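Letting Go Is the Hard Part: Teaching an Arm to Work a Pegboard
Final project report, Hollis Castellanos and Yolanda Park

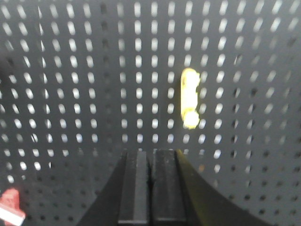
Why use a pegboard to test a robot arm?
A pegboard asks for the same small motion over and over at many different spots, and a bad placement is easy to spot, so one panel on a lab bench gives you a large number of nearly identical problems without any rebuilding between them.

14 comments Share 37 shares

1. What we set out to do

The original proposal promised a robot that would tidy a workshop wall. It had a drawing of a hammer in it. Our advisor returned it with the hammer circled and the word "later," and the project became one arm, one pegboard, and small plastic hooks that weigh next to nothing.

The question we ended up with was narrow. If you train an arm by imitation, using recordings of a person driving it through the task, does it matter how the person behaves in the last second before contact? We suspected it did. Yolanda drives the arm the way she parks a car, with many small corrections. Hollis drives it the way he parks a car too, and we have the dented gripper pads to show for it. We had two styles of demonstration available for free and decided to call this an experimental variable.

2. Setup

The arm has a parallel gripper with two flat fingers and a small camera at the wrist, which looks out past the fingers at whatever they are about to touch. All of the results below use the wrist camera only. We had a second camera on a tripod for the first month, but people kept walking into the tripod, and every collision meant redoing the calibration.

The panel is dark gray with vertical slots that have rounded ends. Light gets through the slots from behind, and this caused more trouble than anything else in the project (see section 5).

Software came in two parts. Pillum is the recorder, inherited from last year's group along with a readme that says "ask Schumacher." Schumacher is the lab's desktop computer. We asked it many things. Futa is our own training code, named at two in the morning for reasons neither of us wrote down. It takes a wrist image plus the joint positions and outputs the next short chunk of motion. Nothing in Futa is new. We picked a standard approach so that any differences would come from the demonstrations and we wouldn't have to defend a clever network on top of everything else.

3. Collecting demonstrations

We recorded 239 usable demonstrations. The plan said 500. The difference between those numbers is made up of dropped hooks, a recorder that quit silently when the disk filled, and midterms.

Each demonstration starts with the hook in the gripper and ends when the fingers have opened and backed away from the board. We cut everything after that. We also threw out any run where the driver touched the hook by hand, even a little, even when it would have been fine. There were arguments over this rule and Yolanda won them.

Every run was tagged with one of two styles:

Careful: the driver stops short of the board, lines up, then moves straight in.
Direct: the driver goes to the slot in one motion and corrects on contact, or doesn't.

We did not tag by person. Yolanda recorded direct runs as well, and Hollis recorded careful ones, under supervision.

4. Results

We trained one policy on careful runs, one on direct runs, and one on everything. To keep it fair, the careful and direct sets were trimmed to the same size, and the mixed policy got a set of that size too. Each policy then had 90 attempts on slots spread over the panel, with the order shuffled so that no policy got all the easy ones.

The careful policy did best, as we expected, and we were ready to write that down and go home. What we didn't expect was how it failed. It almost never missed the slot. It would line up nicely, push in, seat the hook, and then refuse to open the fingers. It sat there holding a perfectly installed hook until the attempt timed out.

Going back through the recordings, we found the reason. Careful drivers pause twice, once before moving in and once before letting go. With the hook seated and the fingers still closed, the images from one step to the next look almost the same, and in the training data the most common thing to do in that situation was nothing. The arm had learned to pause. It had learned it from us, and it was better at it than we were.

The direct policy let go promptly. It let go promptly wherever it was, including in front of the board with the hook still in open air. The mixed policy landed between the two on placement and had both bad habits, though each one less often.

The fix was dull. We trimmed the still stretches before release in the careful runs, leaving 5 time steps of stillness in each, and retrained. The freezing nearly went away and placement stayed where it was. We tried removing the pause completely and the arm began to open early, so some hesitation seems to be worth keeping. We don't have enough runs to say how much.

5. The light problem

The slots are bright where light comes through and dim where it doesn't, so one part of the panel can look like a different board from another. A pale yellow hook in front of bright slots washes out badly in the wrist camera. The hook loses its surface detail, and the notch on its stem, which we had hoped the network would use to judge angle, is hard to make out even for a person who knows it's there.

All three policies did worse over the bright slots. Locking the exposure helped there and hurt in the dim areas. Changing brightness at random during training helped a little everywhere. Taping cardboard behind the panel helped the most, but we left those attempts out of section 4 on the grounds that it is cheating. Yolanda would like it noted that it is also what any sensible person would do.

6. What we would change

Record fewer styles and more slots. Our demonstrations bunch up in the middle of the panel, where the arm is comfortable, and the policies are noticeably worse near the borders. Part of that is the lens, which bends the grid toward the edges of the image.

Get a darker hook. We spent three weeks on software for a problem that a marker might have solved.

Log the gripper opening as its own signal. Pillum folds it in with the joints, and we only noticed the freezing because Hollis was eating lunch next to the robot and it outlasted the sandwich.

7. Availability

Futa and the trimmed recordings are on the lab's shared drive under Skilodville, the name of the folder and, for most of the spring, of our corner of the room. The untrimmed recordings are there too. Next year's group should read the readme first. We have replaced "ask Schumacher" with actual instructions, and the disk-full bug is described on the first line.

14 comments Add a comment Share 37 shares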